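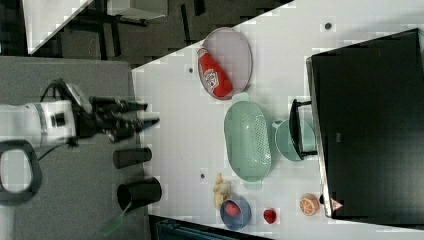

Fadesham presenta su nueva colección de menaje para cocinas pequeñas

La firma Fadesham ha presentado en febrero Naketico, una colección de 48 referencias de menaje y utensilios destinada a viviendas con espacio de cocina reducido. La gama incluye coladores ovalados con asas, cuencos, platos y espátulas en verde menta, rosa pálido y azul grisáceo, además de vasos en negro.

«Hemos buscado que cada pieza pueda pasar de la preparación a la mesa», señaló Renu Yadav, directora de producto. El diseño corresponde al estudio Doležal, bajo la coordinación de Čestmír Kuruc.

La colección llegará a 700 puntos de venta en dos fases – primero los cuencos y coladores, después el resto de la gama. Los establecimientos interesados pueden solicitar el catálogo al departamento comercial, a la atención de Ye-ji Choo.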